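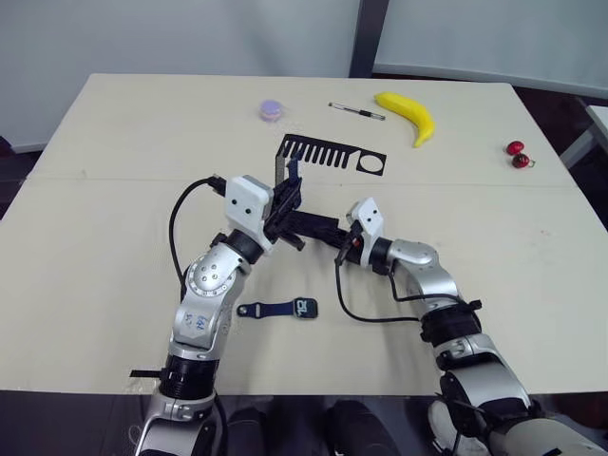
Section 4: Sorting and laying out your parts

Okay, kit's open, coffee's poured, let's get going! I'm Zulema Bravo, I wrote most of this guide for the Favance model truck, and this is the section people skip. Please don't. I skipped it on my first build and spent a whole evening hunting for one skinny black piece that had been stuck to my sleeve.

Before you start: pick a table with a light top if you have one. So many of the parts in this kit are black (the grille, the long trim, the uprights) and they vanish on a dark desk. If yours is dark, an old pillowcase or a sheet of poster board works fine.

1. Clear the table and wipe it down. Let it dry completely.

2. Open bag A only. Leave B and C sealed until Section 6, when you'll need the room.

3. Find the grille. It's flat, with a row of long slots and a round opening at one end for the headlight. Lay it down in the middle of the table, well back from the front edge so your elbows can't catch it.

Note: yes, there's only one round opening on this piece. The other headlight sits in a separate part in bag B. I get more mail about this than anything else in the guide.

4. Put the small pieces along the far edge, spread out so none of them touch. I go left to right in the order I'll use them, but any order you can remember is good.

5. Pick up the long trim and hold it level with both hands, one near each end. Sight along it like you're checking a pool cue. A slight bow is okay and will pull straight when you fit it.

Caution: don't flex the trim to "test" it! Sylvie Gosselin, who builds our display trucks, has a drawer full of halves.

6. Check the grille slots for leftover bits of plastic. A wooden toothpick will push most of them out. For stubborn ones use a fine file (I like 371 grit, if your store carries the Gauthier ones) and go slowly, a couple of strokes at a time.

Caution: the bars between the slots are thin. Support them from behind with a fingertip while you work.

7. Try the trim against the top of the grille with no glue. It should sit flush the whole way across. If it rocks, turn it end for end and try again.

Missing something? Look inside the bag first, parts love to hide in the bottom seam. If it's really gone, write to the Prorcombe parts desk and give them part number 221 for the grille or 100 for the trim. They're quick, and they won't ask for a receipt.

Leave everything where it is and go on to Section 5, Gluing the Front End.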